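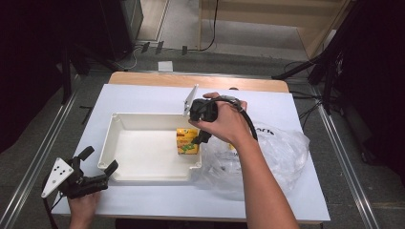
We've been rewriting our house rules for handheld gripper work at the Lamance bench, and I want to put the whole thing out in one thread, partly so other small groups can borrow it and partly so you can tell me where we've been silly. Rule one is about cables and it got the longest argument of all. The cable leaves the back of the gripper, goes over the back of the hand and down the outer side of the forearm, with a strap near the wrist, the way the gray one is doing on the right arm there. Strap goes on before the gripper goes in your hand. Every time, even for a quick one (especially for a quick one!).

The old version just said "manage your cables," and I wrote that, so I get to make fun of it. Everybody read it and nodded and then did whatever they were already doing. A rule you can check by glancing at somebody's arm turned out to be so much easier on everyone, including the person doing the glancing.

While I'm on cables: leave slack between the strap and the gripper. Turn your wrist all the way one way and all the way the other before you begin, and if anything pulls, redo it. We had an earlier setup where the strap sat too close, and people quietly learned to avoid certain wrist angles. You could see it in the recordings months later, a whole family of motions that just never happened. I still feel bad about that one.

Rule two, two hands means two grippers. If the task is set up for both hands, you hold both, and the one you aren't using stays open, in view, and pointed somewhere sensible. You don't set it down halfway through to scratch your nose. If you have to scratch your nose (and you will, the minute you pick both of them up) stop the take, scratch, start again. No shame in it.

A friend at another lab asked me why we don't let the idle hand drop to the side. We did for a long time! What we found is that people drift. One person parks the hand by the hip, another one up by the shoulder, and then whoever trains on it has to figure out whether the hip means something. It's kinder to the next person to pick one resting spot and write it down.

Rule three, the bag counts. This is the one I care about most, so bear with me.

When we started, everything on the table was a clean hard thing in a clean hard tray, and our numbers looked wonderful. Then we'd put an empty crinkly plastic bag down next to the very same tray and the arm would behave like it had never seen a table in its life. Clear plastic is just miserable, it folds and shines and you can see halfway through it.

So the rule says that if there's packaging in the task, it stays in the task. You don't flatten it nicely, and you don't tuck it under the board to make the take prettier. Wherever it lands, it lands. The only exception is if it's over the tray opening when the take begins, in which case you start over and note it.

I know that sounds like I'm telling people to be messy. My mother would be horrified. But there's a difference between a messy table and an undocumented table, and the second one is what costs you a week.

Rule four is the start card. One line before each take: which object, which container, anything loose on the surface. "Juice box, white tray, clear bag on the right" is a perfectly good start card. We had a version with a drop-down menu and a lot of fields, and folks started picking whatever was at the top of the list just to get going. Free text, one line, plain words. Spelling does not matter, please don't fix each other's spelling.

Rule five, inspect the finger plates and the jaws before the first take and after every break. Look for a loose plate, a bent tip, a smudge on the dots if your gripper has dots. Wipe with a dry cloth. If anything's loose, the gripper comes out of use and goes in the red bin, and you do NOT fix it with tape. I have seen what the tape does. The tape holds for just long enough for you to trust it.

Small side story. The first time we shared a batch with the Flirkell people, almost 1,000 takes, they wrote back a very polite note asking if one of our finger plates had been on backward. It had. For how many of those takes? We couldn't tell them. There was no inspection line in the log. They were lovely about it, and I went and ate my lunch in the car.

Rule six, and some of you will fight me on this: 60 minutes and then you stop. The grippers aren't heavy, and that's what fools you. You're holding your arms out in front of you and pinching, over and over, and your shoulders creep up around your ears without asking. After the hour you put both of them down, you walk somewhere, you drink some water. Someone else can take the bench or it can sit idle.

I'd like to add that we got pushback from our own people about the hour, and it came from the ones who are best at this. They get into a rhythm and don't want to be interrupted. I understand! I'm the same way with jigsaw puzzles. But the quality reviewer (that's me, with a big mug) can tell when someone's tired. The approach gets lazy and the jaw comes down from whichever side is closest.

Rule seven, failures stay in. If you miss the box, if you knock it against the wall of the tray, if it slips and falls over, keep going until you've recovered or until you'd honestly give up, and mark the take. Don't delete it. Deleting is a reviewer's job and there's a separate folder, so a deleted take isn't really gone either.

People are embarrassed by their misses, and new people most of all. We now have everyone watch a few of mine on their first day. I have a really spectacular one from November where I pick up a tray by accident and carry it a good distance before noticing. It gets a laugh and everyone relaxes.

Rule eight, floor check. Walk all the way around the table before you start. Tripod legs, coiled cable, loose cable, bits of paper, all of it. Anything that crosses a place where somebody's feet go gets moved or covered. Anything coiled by a stand stays coiled by the stand. The walk takes less time than reading this post did.

We borrowed the floor check from the folks in the Kumarasinghe building, who run much bigger machines than ours and have a proper safety officer and signs and everything. They were generous enough to let me tag along for a morning. I went in expecting a lot of paperwork and came out mostly remembering how often they look down.

Rule nine is people in view. Hands and forearms are fine, and everyone who works the bench has signed the form that says so. Faces aren't fine. Name badges aren't fine. Take off any jewelry you'd rather not see again in somebody's slides. If someone walks past and ends up in a take, the take gets flagged, and the person who walked past gets told. That last bit is new, and I'm a little ashamed it wasn't in there from the beginning.

Rule ten, change objects before you're sick of them. Once an object reaches 1,000 takes we retire it for a while. Cartons go soft at the corners and pick up a dent exactly where the jaw likes to land, and by then you're teaching the thing about your dent. Keep a fresh spare of everything and write down when you swapped.

For anyone wondering, we didn't write any of this from scratch. The skeleton is from the Zullberg checklist that's been passed around for ages (if you know who originally typed it up, please say so, I'd love to thank them). Theirs had a very good section on naming files that I've left out only for length. We have strong feelings about file names and I'd be here all night.

How it's used day to day: one printed sheet, both sides, taped where you can see it when you're seated. The top corner says August 2021 so we can tell an old copy from a new one. If you change a rule, you pull down the old sheet yourself and you put up the new one yourself. We tried keeping it only on the shared drive and I don't think anyone opened it apart from me.

Some things we still haven't settled, and I'd truly love to hear how you do them. Do you let left-handed people mirror the layout, or keep the table fixed and let them adapt? We mirror it, but then the start card needs another word and people forget the word. Also, how do you handle a take that's good but painfully slow? Right now we keep those, and I go back and forth.

And gloves. We say no gloves, mostly out of habit. If somebody has a real reason one way or the other, my replies are open, and I'm slow but I do read them all.

Happy to send the sheet as plain text if you ask. It's got a coffee ring on the master copy but the words are all there.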